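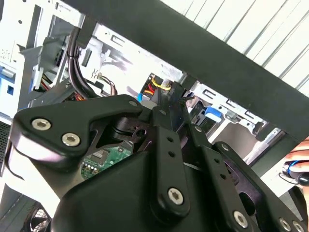 Daryna Sirko wrote:
Check the brake release before you blame the software, Tymofii. Ours did the same thing in May, and we spent ages staring at logs when the trouble was a grip force setting that never got saved.

Tymofii Nechyporuk wrote:
Thank you, Daryna, and I did look, I promise! For anyone coming in fresh: we take apart old desktop computers at the Okemwood bench, with the arm going into the case and a person working alongside with hand tools. Yesterday it closed on a power connector, got the pull signal, and then the fingers would not open again. The arm carried on with its retreat and took the whole case with it, a good way across the bench, before the force limit tripped. My colleague had a hand on the case and got a scraped knuckle out of it (a bandage and a cup of tea, she's fine, and she says hello). The log shows the open command sent and acknowledged, and the finger position not changing at all.

bunness_bench wrote:
Glad the knuckle is all right. I'd go after the retreat before the fingers, though. Whatever made them stick, the arm had no business moving off until it knew they were open. Do you wait for the position, or only for the acknowledgment?

Tymofii Nechyporuk wrote:
Only the acknowledgment. I know, I know. It was written in a hurry and it ran more than 2,000 pulls without a hiccup, so I stopped thinking about it.

Flollaven wrote:
I'll be the grump here. Waiting on position is good and you should do it, but the real problem is a person's hand in the case while the arm is powered and running a sequence. I wouldn't allow it at all. Arm works, arm stops, person works. It's slower and I don't care.

Daryna Sirko wrote:
I see where you're coming from, Flollaven, but I don't agree that it's always wrong. We tried strict turns and people got so fed up with waiting that they started reaching in early, and to my mind that was worse. What helped us was bringing the speed right down whenever the hold-to-run pedal is pressed, and a much lower force limit. What's yours set at, Tymofii?

Tymofii Nechyporuk wrote:
100 newtons. It was the number in the Tkachenko setup file and I never touched it.

Flollaven wrote:
100 is a lot with somebody's fingers between the sheet metal and a linkage. Please do a proper risk assessment before you run it again, with measurements taken at the places where a hand could get caught. Don't just pick a nicer number because one of us on here suggested it.

bunness_bench wrote:
Agree with Flollaven on that one. As for the fingers themselves, power it down, lock it out, and work each joint by hand. I once found a snipped-off bit of cable tie wedged in a pivot, so small I'd looked straight past it twice. Check the linkage screws for backing out too, and mark them with paint when you're done so you can tell at a glance if one has turned.

Tymofii Nechyporuk wrote:
Update, November 14, 2024. Power off, locked out, and I've been through the joints with a flashlight. There was a shred of wire insulation down in one of the pivots, and with it out the fingers move freely. Whether that was the whole story I can't say yet. The retreat now waits for the open position and stops with a fault after 7 seconds if it doesn't get it. No hands in the case while it's live until the assessment is finished. Daryna, would you mind sending me your pedal wiring? I'd still like to talk my boss into one.

Daryna Sirko wrote:
Sending it tonight, once I've found the newer drawing. 7 seconds sounds long to me, by the way. I'd go shorter.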